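Print | E-mail

Turkinholm Peace and Security Forum
Minutes of the meeting held on Thursday, February 10, 2022, Werkcombe Room

1. Minutes of the December meeting
Approved with one correction. In item 4, "ceasefire" should read "local truce".

2. Situation in the Wada valley
The regional desk reported that the truce between the Wada authorities and the Fumon armed group still holds in the river towns, but not on the northern road. 257 families have asked to return home. The desk considers that military pressure alone will not open the road and that talks through the elders should be continued.
Two members did not agree. In their opinion, talks without a condition on weapons give the group time to recover. The meeting discussed this for long and did not reach a common position. Both opinions will be included in the letter to the ministry.

3. Petition
The petition for a humanitarian corridor has 2,444 signatures. It was agreed to close it at the end of this month and to send it together with the letter.

4. Public evening
The theme stays "Who may speak with armed groups?" Three speakers are invited, one has answered. The hall in Werkcombe is reserved.

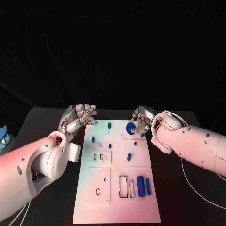

Robot arms and pegboard on a dark table.

5. Any other business
The members' list must be renewed. Please send changes of address to the office.

Next meeting: same room, date to be sent by e-mail.

Print this page | E-mail this page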